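Baskets for the hall shelf

The shelf in our hall has two compartments at the bottom, and for most of the winter they held whatever people dropped there on the way in. Gloves, dog leads, mail, one roller skate. In January I decided to put baskets in them. It took longer than it should have and I am writing down what I learned while I still remember it.

I measured the openings first. This was the step I skipped the last time, when I bought a set of gray felt bins that were too tall and now live in the garage. Measure the front of the opening and also the back. Our house is old and the shelf was built to fit the wall, so the back is a little narrower than the front. Go by the smaller number and leave space for your fingers on both sides.

Then I looked at what was for sale. Rimetti had plastic ones in a woven pattern, which were cheap and easy to wipe, but the handles stuck out and would have scraped the shelf. Nilsuwan had seagrass. I liked the color, but the sides were soft and sagged when I pushed on them in the store. A soft basket is fine on the floor. On a shelf it catches on the edge every time you pull it out.

I ended up with wicker, dark brown, from Zinum. It's a plain rectangle with no lid and no liner. The weave is tight and crisscrossed and the rim is a thick braid that goes all the way around. The rim is what I grab, and so far it feels solid.
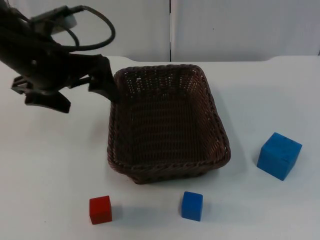 What goes in them

The left basket is for gloves, hats and scarves. The right one is for the dog: leads, bags, the towel for his feet. Mail is not allowed in either one. It goes in the kitchen, in a tray, and gets opened there.

The weave has small gaps, so anything tiny will work its way out. I keep keys and coins in a dish on top of the shelf. Sand from the dog towel gets through too. I put a sheet of brown paper in the bottom of the right basket and change it when it looks bad. I may sew a liner later on.

Cleaning

I use the brush attachment on the vacuum, inside and out, then go over the rim with a barely damp cloth. I don't soak wicker. I did that once with an old picnic hamper and the bottom warped.

If a strand end sticks up, trim it with nail scissors. Wool gloves will find it otherwise.

The roller skate is still on the floor next to the shelf. Its partner hasn't turned up, and I'm giving it until spring.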